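Call for Participants: Prorton Puppet Scripts, Reading Families and Small Groups Wanted
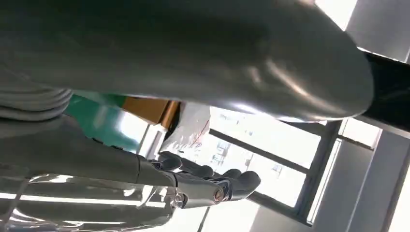

Do I need to belong to a church to take part?
Families and groups from any church may join, and also families who have no church at this moment. We ask only that the children are between 4 and 11 years old and that one adult reads the script together with them.

Treltier Children's Press prepares a new collection of short puppet plays on the parables, with the working title Prorton. The plays are meant for Sunday School, vacation Bible school and family evenings at home. Before we print them, we would like to hear how they work with real children in a real room.

What you will receive
- 6 scripts by email, each with a page of discussion questions
- patterns for sock and paper bag puppets
- one printed copy of the finished book, sent by mail

What we ask from you
- Perform at least 4 of the scripts with your children before the end of the test period, which is six weeks.
- Fill in a short form after each play. Please write which words the children did not understand, and in which place they became restless.
- Do not share the scripts with other groups until the book is published.

The plays are written in simple English. Two of them, "The Lost Coin" and "The Friend at Midnight," are also available in Spanish, so please tell us if you prefer this version. No stage is needed, a table with a cloth over it is enough. Our first test group in Bulov used the back of a sofa.

The work is not paid, but we refund craft materials if you send us the receipts. Teachers who work with deaf children or with children who read late are very welcome, as we had too few of them in our last test.

To apply, write to the Prorton desk at Treltier, 154 Ghanem Street, or use the form on our contact page. Tell us the ages of the children, the size of your group and, in not more than 500 characters, what kind of Bible lessons you usually do. Applications are open until 25th February. We answer every letter, also when the places are already full.

This website uses cookies to remember your settings. By continuing to browse you accept our use of cookies. Accept | Read more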